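Magazine > Home Life > Features

Print this page | E-mail this to a friend

The year I stopped being frightened of my own cupboards

27 December 2024

I've lived in the same house in Skellovwood for 16 years, and until last February I couldn't have told you what was at the back of a single cupboard in it. I knew the fronts perfectly well. Mugs, tea, the good biscuits, the bad biscuits. Beyond that it was all dark and slightly sticky, and I'd got into the habit of pushing new things in until the old things gave way.

What changed it was a jar of cloves. I needed cloves for a ham, I was sure I had cloves, and after ten minutes on my knees I'd found four jars of them (four!), one so old that the price was on a little orange sticker from a shop that's now a dentist. I sat on the lino and laughed, and then I felt a bit sick about the money.

So I made myself a deal. One cupboard a week, everything out, everything looked at, and nothing new bought for that shelf until I'd used what was on it. I wrote the rules on the back of an envelope and stuck it to the fridge, where it stayed until the summer, when it fell in the cat's water.

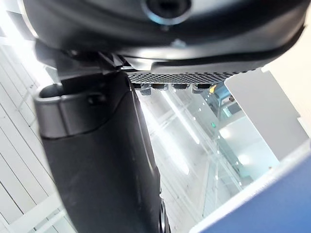
The first few weeks were lovely, I have to say. There's a real pleasure in wiping out a shelf and putting back half of what came off it. I ate some very odd suppers - chickpeas with mint sauce, a risotto made with three sorts of rice that all wanted different cooking times - and I felt tremendously pleased with myself. My shopping bill dropped by around £30 a week, and I spent a good part of that on pretty jars, so I wouldn't hold me up as a financial example.

Then I reached the tall cupboard by the back door and lost heart completely. If you've got one of these you'll know what I mean. Ours held picnic things, candle ends, a fondue set, the box for a kettle we no longer owned and a carrier bag full of other carrier bags. I shut it again and did the airing cupboard instead, which was cheating, and then I did the airing cupboard a second time, which was worse.

My neighbour lent me a book from the Clikudden library that said you should hold each object and ask whether it makes you happy. I tried it with the fondue set. It didn't make me happy, but it did make me remember a very snowy evening and a burnt tongue, and back it went. I've decided I'm allowed a few things like that. I don't think a house should be run like a warehouse, and a cupboard with no nonsense in it at all would make me nervous.

What did help was getting down low and looking up. I'd only ever seen my shelves from standing height, and from the floor you notice all sorts: the screw that's working loose, the ring where the treacle leaked through, a pencilled measurement from whoever put the thing together. I found 831 written in a joiner's hand under our bottom shelf and I've grown oddly fond of it. Millimetres, I suppose. I've left it there.

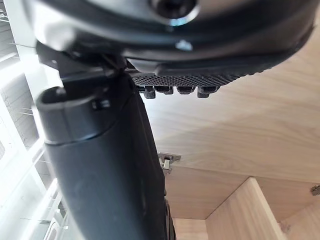 Pale wood, seen from underneath.

I had a proper wobble in the autumn over whether to replace the lot. Brirnar had a sale on, and I spent a whole evening with their brochure and a glass of wine, choosing pull-out larders and those clever corner things that swing round. They're gorgeous! But I measured up, added up, and put the brochure in the recycling. I bought 2 plain wire baskets from Shaikh, the hardware shop on the corner, and they've done very nicely for the onions and the dusters.

If you fancy a go yourself, begin with somewhere small. The bathroom cabinet is good, as it's mostly old sun cream and you won't get sentimental. Have a bin bag ready, put the radio on and stop while you're still enjoying it - I've learnt that an unfinished cupboard at bedtime means stepping over saucepans in the morning.

As for the tall one by the back door, I did it in the end, one wet afternoon with the door propped open by a chair. The kettle box went, and so did most of the candle ends. The bag of bags is still in there. I found three more cloves at the bottom of it, too, loose ones, and I used them in the bread sauce.

Contact us | Copyright 2024, all rights reserved | Back to top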